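Chapter 4
Working at a Surface: Reach, Support and Small Parts

Rekha Nambiar and Mathias Danzer

What this chapter covers
4.1 The resting arm
4.2 Color and finish of the work surface
4.3 Keeping small items within reach
4.4 Clothing and sleeves
4.5 Setting up a sorting station

Key terms: reach zone, contact edge, support point, matte finish, staging area

In Chapter 3 we looked at standing work, where the whole body moves and the hands follow. This chapter turns to work done with the body mostly still. Sorting, packing small kits, threading, labeling and mending all belong to this group. The loads are light and the movements are short, so people tend to think there is nothing to plan. Most of the complaints we hear from workrooms come from this kind of job.

Joyce Mugo ran the packing room at Ornier for many years before she began teaching. Her room handled 300 kits on a normal day and 3000 in the week before a trade fair. Each kit held a few small items that had to be picked up, checked and put in a bag. When she kept a log of breaks and sore wrists, the heaviest days were not always the worst ones. The worst were the days when the tables had been moved and workers had to reach past an edge to get to their parts.

An edge matters for two reasons. It is where the hand tends to stop, and it is where small things gather. A person who works for an hour at a table will touch the edge many more times than the middle. The hand comes to it with the palm partly open, the fingertips meet the surface first, and the forearm is left to hold itself up unless there is something under it. Section 4.1 deals with the forearm and Section 4.3 with the items – the two are best planned together.

Color also plays a part. A plain, flat color behind small objects makes them easier to find, and a matte finish cuts down on glare. Strong light colors such as yellow-green show up well next to dark clothing, so the worker can tell where the surface ends without looking straight at it.
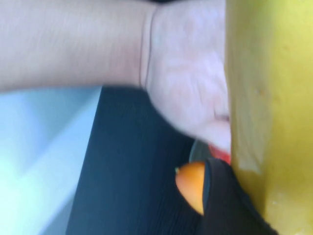
Before You Read

Sit at any table with a handful of small items, such as buttons or paper clips. Place them close to the edge and move them one at a time to a cup on the far side. Do this for two minutes. Then move the cup near the edge as well and repeat.

Write down where your forearm was during each round, and whether it touched anything. Note which part of your hand reached the surface first. Keep your notes, as you will need them for the exercise at the end of Section 4.3.

4.1 The Resting Arm

An arm held out in front of the body is work, even when the hand is empty. The muscles of the shoulder carry it, and they tire long before the fingers do. A support point is any place where part of that weight can be passed to something else. It may be the table, the arm of a chair or the worker's own leg.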